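# Robots learn the omelet pan from people holding the grippers

I spent a morning at Dumari's workshop in Statia in October, and I came home wanting eggs. The group there has put out early results from a project called Joseph, and the idea is pretty charming: you take the gripper off the robot, hand it to a person and let them do the chores! One in each hand, coded marker on top, and off you go at a little white table.
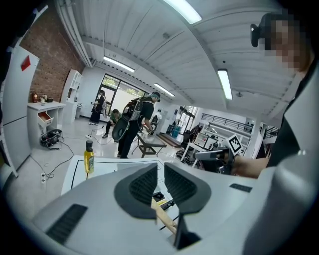 ## One pan, two grippers

The cooking task got most of my attention (no surprise there). It uses a rectangular tamagoyaki pan on a small induction cooktop, with a bottle of oil on the same table. I tried it myself and was terrible. You lose all the feeling in your fingertips, and that pan handle suddenly seems miles away.

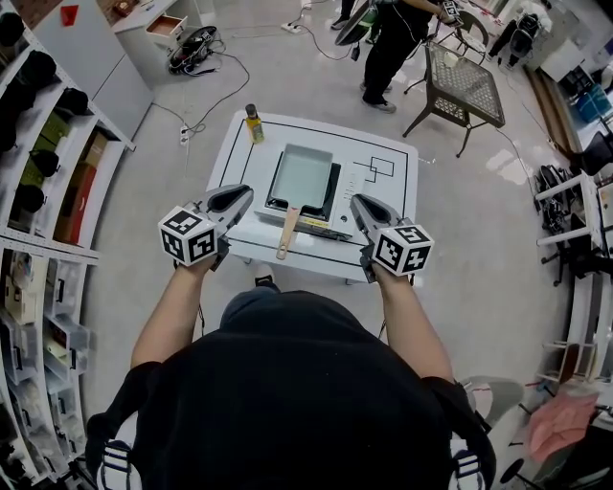 ## So does it work?

Mostly, yes. The team trained one policy on 400 recorded demonstrations, then gave the robot 100 tries at picking up the pan by its handle. Adding the head camera views to the gripper views bought them 24 more good grasps out of 100 than the gripper views alone, and I watched grown adults get very giddy over that chart.
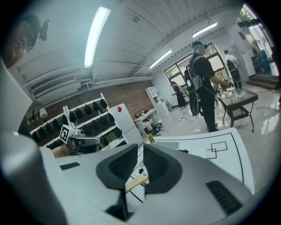 Pouring oil is still a mess, they told me, and flipping is a long way off. Bulturar, the lab that will rerun the tests on its own arms, gets the recordings next, and I've already asked if I can come along for that one too.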